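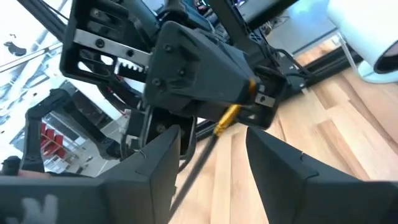 **Ticket 47: Paint table supplies, Cliscombe**

Status: open, waiting on supplier
Opened: June 15, 2024
Opened by: Philomena Kinsella
Handled by: Nnamdi Nwachukwu
Category: consumables and storage

**Problem as reported**

The purple paint won't come out of the bottle unless you squeeze hard, and then it comes out all at once. The brushes stored in the teal cup have started to splay at the tips. At least one black marker skips when you draw a long line. Everything was bought on the October order and has been kept on the wooden table or in the bin next to it.

I don't know if these are one problem or several. I put them on one ticket as the supplies all live together. Please split it if that's easier.

P. Kinsella

**Log**

*Entry 1, Nwachukwu*

Kept it as one ticket. Started with the purple bottle. Took the white cap off and found a skin of dried paint across the opening. Pulled it off with a toothpick and squeezed onto scrap paper. First bit was lumpy, after that it ran normally.

Checked the bottle with the green cap the same way. No skin, no lumps. The other white-capped bottles had a crust on the outside of the neck but were clear inside. Wiped the necks with a damp cloth and put the caps back on tight.

The caps had not been screwed down all the way. They feel closed about half a turn before they are. Can everyone who uses the table please give them that extra half turn.

*Entry 2, Nwachukwu*

Brushes. Philomena says they were being stood in the cup with the bristles down after rinsing. That would explain the splaying. The cup gets narrower toward the bottom, so all the tips end up pressed together in the same spot.

Rinsed them in lukewarm water with a drop of dish soap, shaped the tips with my fingers and laid them flat on a towel overnight. They came back to a decent shape except one, which still has a few bristles going sideways. I trimmed those with nail scissors. It's fine for filling in large areas. I wouldn't use it for edges.

*Entry 3, Kinsella*

Thanks. Two questions. Can the brushes go back in the cup with the handles down, or should they stay flat? And is it OK to leave paint bottles lying on their sides in the bin? Somebody did that with the green one and I stood it up again.

*Entry 4, Nwachukwu*

Handles down in the cup is fine once the brushes are dry. While they are wet, leave them flat. Water runs back into the metal part if you stand them up too soon and that loosens the bristles.

Bottles upright, always. If one is low in paint, turn it over for a minute before using it and then stand it up again.

*Entry 5, Nwachukwu*

Set the table out to go through the rest. Brushes with the orange and white bristles on the left, markers in the middle, white-bristle brush on the right with its neighbor. Paints stayed in the bin, cup next to them.
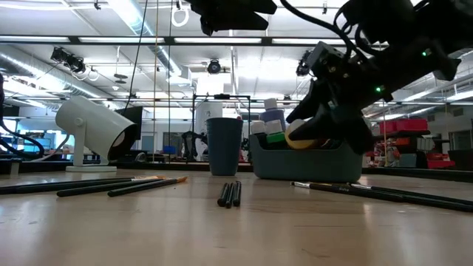 Went through the markers one by one on printer paper. Drew long lines, then small boxes filled in solid. Marker 1 was good. Marker 2 skipped after the first few inches, recovered when I stored it tip down for 27 minutes, then skipped again. Marker 3 was good but a little gray on the first stroke.

Marker 2 has a flattened tip. Storing it differently won't fix that. I put a strip of masking tape on it so it doesn't get mixed up with the good ones. Recommend replacing.

Please also store the markers lying down. Tip up is what makes the first stroke come out gray.

*Entry 6, Kinsella*

Agree on replacing the marker. I wrote to Trallier, who did the October order, and asked for a single one. They only sell them in packs of 4. I said that was OK. They also wanted to know if we needed more brushes. I said no for now.

Hyun has a box of old markers at the front desk that we can borrow from until the pack gets here. I tried a few and they're usable, though the black is closer to brown.

*Entry 7, Nwachukwu*

Checked the purple again after a week with the cap closed properly. No skin. Paint flows as it should.

Washed the bin too. There was a dried puddle in the bottom under the bottles, mostly purple. Soaked it in warm water and most of it lifted off. A faint ring is left in one corner and I stopped there, scrubbing it harder was going to scratch the plastic.

**Current state**

- Purple paint: fixed
- Other paints: necks cleaned, no fault found
- Brushes: usable, trimmed one not for fine work
- Marker 2: taped, to be thrown out when the new pack arrives
- Bin: cleaned

**Still to do**

- Kinsella to confirm delivery from Trallier
- Nwachukwu to tape a note on the inside of the cupboard door about caps and wet brushes
- Return Hyun's markers to the front desk

Leave open until the markers arrive.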